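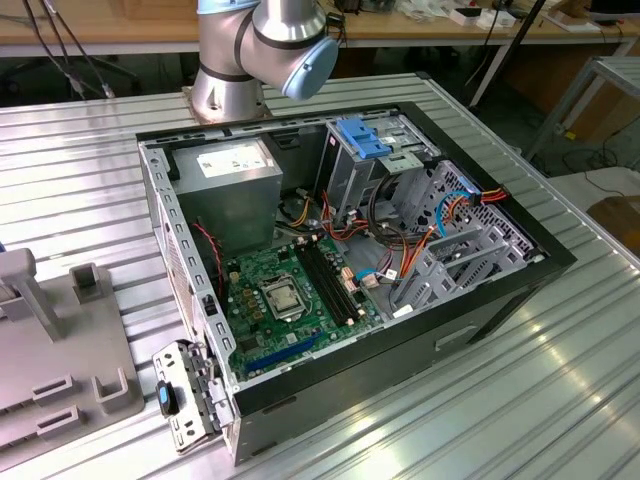 Photo: Belmiro Aguiar. Free to reuse with this README as long as you keep his name on it.

Skindudix teardown kit: README and review notes

Last updated June 15, 2018

Hi! I'm Miyuki Takagi, and this is the README that goes with my notes, settings and scripts for the Skindudix teardown kit. Skindudix is an add-on package for a robot arm you already own. It's sold by a company called Clukel, and the pitch is that it helps you take apart old desktop PCs for parts and recycling. I paid for my copy out of our shop budget, Clukel hasn't seen this page, and I don't get anything if you buy one.

What you get in the box

The kit comes in 2 cartons. The first has the base plate, the bolts, a cable sleeve and a printed setup guide (keep the guide, the PDF on their site is an older version and the bolt pattern is wrong). The second has the control box and a license card. The arm is not included! I know that sounds obvious, but I've had three emails from people who thought it was, and the product page really could say so in bigger letters. Fixtures aren't included either, so plan on making or buying your own.

What's in this folder

settings/ has my speed and reach limits, one file per case size.
scripts/ has the small Python tools I use to turn the arm's log into a spreadsheet.
notes/ is my daily log, typed up by Vitória Carvalho from my handwriting, so any odd words are my fault.
parts.csv is the list of part names we agreed on.
old/ is stuff I don't use anymore but can't bring myself to delete.

How we set it up

We work on a ribbed aluminum table with the arm's base plate bolted straight to it. The tower goes on its side with the side panel off and the insides facing up, and the arm stands behind it. I tried it with the arm at the side first, and I kept leaning over the thing to get at screws, which made me nervous and made Fernanda Ramalho (she runs the shop) even more nervous.

Older towers are what I care about most, the kind with a blue plastic latch on the drive cage, rails for the drives and a bundle of red, orange and yellow power wires lying right across the middle. Those wires are the hard part. Every case routes them differently, and the kit's planner treats them like they aren't there. So my routine is to unplug and tuck by hand, then let the arm do its moves. If you skip the tucking you will snag something. I snagged plenty.

Before you run anything:

1. Unplug the tower from the wall and hold the power button down for a bit.
2. Pull the side panel and set the case on its side, open side up.
3. Check that it doesn't rock.
4. Load the settings file that matches your case size.
5. Do one dry run at the slowest speed with your hand on the stop button.

Please don't open the power supply itself. Nothing in this folder covers that, and I won't add it.

What I like

The base plate is great. Solid, flat, easy to line up, and it went on the first time. The hand-guiding mode is lovely too — you push the arm where you want it, tap the button, and it saves the spot. Belmiro had never touched a robot before April and he was saving his own positions by lunch.

Logging is also better than I expected. Every move goes into a plain text file with a time and a position, so my scripts could stay short. The log stops at 3,000 lines and starts a new file, so run merge_logs.py before anything else or your totals will look tiny.

What I don't like

The control box fan is loud. The license card has to be typed in again after every update (why??). And the part library is thin, with names that don't match what people in repair shops say. Ataahua Tamihana went through it with me and we ended up writing our own list, 75 names long, now in parts.csv. It has plain entries like "drive rail", "SATA data cable" and "slot cover". Use it or change it, I don't mind.

Support was friendly but slow. I asked about the planner ignoring cables and got a nice note saying it's on their list.

Cost

My kit was $340 with shipping. For a small shop that already has an arm, I think that's fair. If you'd have to buy the arm as well, I'd wait. I also looked at the Horklow kit, which has a much bigger part library, but it only works with their own arm and I wasn't going to start over.

Known problems

The settings for small cases are barely tested, so go slow.
plot_moves.py crashes if the log has a blank last line. Delete the line and it runs.
On Windows the scripts need the folder path in quotes if it has a space in it.
A few dates in notes/ are day first, from when I was using Leitão's old template. I'm fixing them as I find them.

Using and changing this

Take whatever helps. If you have settings for a case size I don't cover, send them over with a line or two on which tower you used and how you had it placed — I'll add them with your name in the file.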